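Ticket 771: Blocks bridging in sheet-metal bin, count differs after tip-out
Product: Undora sorting blocks, red and green, with Gunener twin bins
Status: Reopened
Priority: Normal
Component: Bin / floor and walls
Reported by: Athumani workshop
Assigned to: Chepkoech Kinyua

Summary

Blocks tipped into the near bin settle against the side walls and do not slide back to the middle. Paint dust collects in the seam between the bins. On two occasions the count sheet came out one block short at the end of a shift, and the missing block was later found in the far bin.

Setup

Two gray sheet-metal bins, set edge to edge, open top. Bench leveled in March. Block load per tip is set by the count sheet. Blocks are the long type. The short type is not used at this site and can be left out of any test.

Log

09:10 Ticket opened by the workshop. Reporter asks whether the floor should be replaced. No part number given.

09:25 Asked for the bin number and the wear class from the last check. Asked whether both bins came from the same batch.

10:05 Reply from the workshop. Near bin is number 443. Batch unknown, label missing. Wear class was never entered. Floor has not been refinished since installation.

10:20 Bench level checked by the workshop at both ends. Within limits. Leveling ruled out.

10:40 Asked for a test with the Zevar liner mat in the near bin. Result: blocks stopped moving after landing, but the mat curled at the front wall and one block went under it. Mat removed. Not a usable fix.

11:15 Tip height lowered by one notch. Blocks now stay in the near bin. Bridging against the side walls continues. Seven tips run at this height, no block crossed to the far bin.

11:50 Tip height lowered by a second notch. No further change. Returned to the first notch, as the second makes the tray hard to lift out.

13:05 Workshop asks if the holes in the floor should be plugged. Answer: no. They are mounting holes. Check from below that the screws are not standing proud, then leave them alone.

13:30 Screws checked, both below floor level. Holes ruled out as a snag point.

13:45 Seam brushed out. Dust and a few paint flakes removed. Workshop will add this to the end-of-shift list.

14:10 Edges of the blocks inspected by hand. Two red blocks had a raised burr on one end. Both deburred with a fine file and returned to the set. Bridging reduced but still present in two of nine tips.

14:40 Status set to Resolved by the workshop. Set back to Reopened by C. Kinyua. Two in nine is above the limit for this bin type.

Findings so far

The crossing fault and the bridging fault are separate. Crossing depends on tip height and is closed as of 11:15. Bridging depends on block edges and on surface condition, in that order. Floor replacement is not approved at this stage. Scratches on a bin floor are cosmetic until a fingernail catches in them.

Steps to complete before the next reply

1. Empty both bins and wipe the near floor with a dry cloth. Do not use oil or silicone spray. Either one will transfer to the blocks and change the way they slide.

2. Run a fingernail across the floor in both directions. Note any scratch that catches and mark it with chalk.

3. Check the far inner wall the same way. Abrasion across the middle of the wall is expected on older bins. Chipped edges around a worn band should be smoothed with a fine pad, working along the band.

4. Tip a set of six, three red and three green, from the first notch. Leave the blocks where they come to rest and compare with the reference below. A green block flat against the base of the far wall is acceptable. A block lying lengthwise beside the left wall, or one leaning into the near-left corner, is entered as a wall contact.
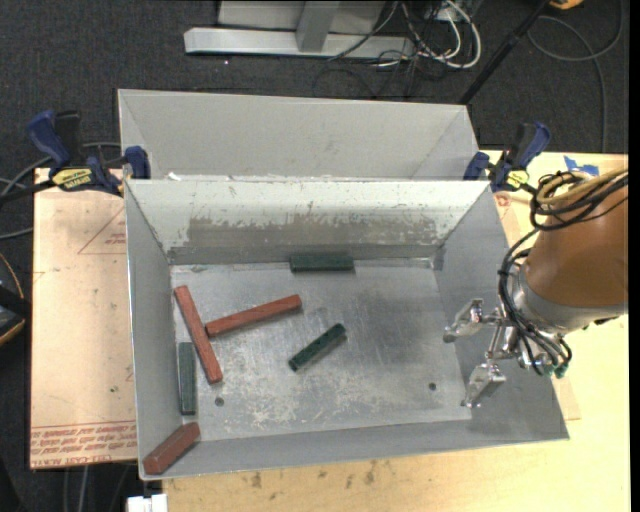 5. Enter the number of wall contacts on the count sheet, one line per tip. Repeat until the page is full. Do not straighten blocks by hand between the tip and the entry.

6. Brush out the seam between the bins again and note whether any fragments have collected.

7. Send the completed page with the wear class filled in. If the class is the highest one, also send the width of the worn band at its widest point.

Next action: workshop. Ticket stays open until the page is received.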